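# Wemby hand-held gripper: jaw opening drifts after pad replacement

**Posted to:** Metville Automation Users' Help Board, Maintenance and Calibration
**Posted by:** costigan_lab_tech

Our facility operates a Costigan training cell in which demonstrations are recorded with a Wemby hand-held gripper and subsequently replayed on a fixed arm carrying the matching jaw set. The arm has given no trouble. The hand-held unit has.

In February the original grip pads were replaced, as the mesh facing had begun to lift at one corner. Replacement pads were ordered from Brarnard under the same part description and fitted according to the supplied sheet. The jaw opening was then zeroed against the closed position and checked at full opening, where it read 86 mm, as expected.

Within a day's use, the closed reading had moved to 0.7 mm. Re-zeroing clears the fault for a short period, after which it returns, always in the same direction. The following have been done to date:

- The encoder cable was unplugged, inspected and reseated.
- The trigger linkage was cleaned and lubricated in accordance with the manual.
- The firmware was reinstalled.
- A second battery was tried.

The recorded total stands at 1,522 demonstrations, of which 191 were taken after the pads were changed. I should like to know whether the drift is likely to be mechanical, and whether the later recordings can be retained. Replacement of the complete unit is not within this year's budget.

---

**brarnard_service_desk**

Thank you for your enquiry. A closed reading that moves steadily in one direction after a pad change is, in the great majority of cases brought to this desk, a mechanical matter. The encoder should not be replaced until the pads and the jaw carriers have been examined.

The replacement pads have a softer backing layer than the originals. They are supplied slightly proud and will compress during the first hours of use. Where the zero is taken immediately after fitting, it is taken against uncompressed backing, and the closed reading will travel as the pads settle. On the Wemby unit a settled pad allows the jaws to close further, and the reading should therefore go below zero. Please confirm the sign of your 0.7 mm. If it is positive, settling is not the explanation and the carrier screws should be checked first.

The procedure recommended by this desk is as follows.

1. Power the unit down and remove the battery.
2. Support the body on a folded cloth, with the jaws clear of the bench.
3. Slacken both carrier screws on one side by half a turn. Do not remove them.
4. Press the carrier firmly toward its shoulder and hold it there while the screws are retightened evenly.
5. Repeat on the other side.
6. Refit the battery and cycle the trigger fully, without a workpiece, for several minutes.
7. Hold the jaws closed at normal hand pressure and take a new zero.
8. Record the closed and fully open readings in the unit's log.

Adhesive residue left beneath a replacement pad will produce a similar symptom. It should be removed with isopropyl alcohol and a plastic scraper. Metal tools mark the carrier -- and a marked carrier will never seat a pad properly again.

With regard to inspection, the opening is best examined from below, with the unit raised above shoulder height under good overhead lighting. Gaps behind the pad edges that are invisible at the bench will often show plainly from this angle. The mesh on the inner walls should lie flat, without bubbles or lifted threads.
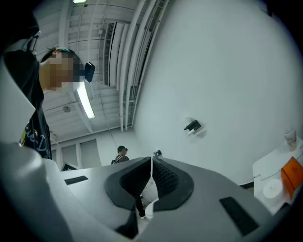
A gap that is wider at one end than the other indicates a carrier that has been tightened unevenly, and steps three to five should be repeated. A gap of even width along the whole edge is more often a matter of adhesive, in which case the pad must come off.

Finally, the jaw opening should be verified with a gauge block at an intermediate position as well as at the two ends. This desk suggests 12 mm. A unit that reads correctly at both ends and incorrectly between them has a linkage fault and should be returned for service.

---

**cell4_nights**

Had the same fault on ours. It was the carrier screws. Thread locker, low strength, tiny amount. Fixed.

Check the cable clip as well while the cover is off.

---

**metville_calibration**

The above advice is sound with respect to the hardware. The second part of the enquiry, concerning the recordings, has not yet been addressed.

The later demonstrations need not be discarded as a group. If the closed reading was logged at the start and end of each session, a linear correction may be applied between those two values and the results compared with the earlier data. Sessions in which the correction exceeds half a millimetre should be set aside for review. Where no closing reading was logged, the operator may search the session for any moment at which the jaws were fully shut with nothing between them. Almost 12 such moments in a long session would be ample.

Two cautions apply. The correction is valid for jaw opening only and does not repair any change in the position of the pads relative to the body, so tasks that depend on fine placement should be re-recorded. The original files should also be kept unaltered, with the correction stored separately.

I would not endorse thread locker on the Wemby carriers without first consulting the manual for the particular revision. Earlier carriers have a plastic insert, and some compounds will craze it.

---

**costigan_lab_tech**

My thanks to all who responded. The sign is positive. On inspection, both screws on the left carrier were found to be loose, and there was old adhesive under the pad on that side. The residue has been removed and the carrier reseated by the procedure given. No thread locker has been applied, as ours is an early unit.

The closed reading has held at zero through four sessions. The gauge block check is within tolerance. I am now working through the session logs and will post the correction script to the Costigan folder when it has been tested.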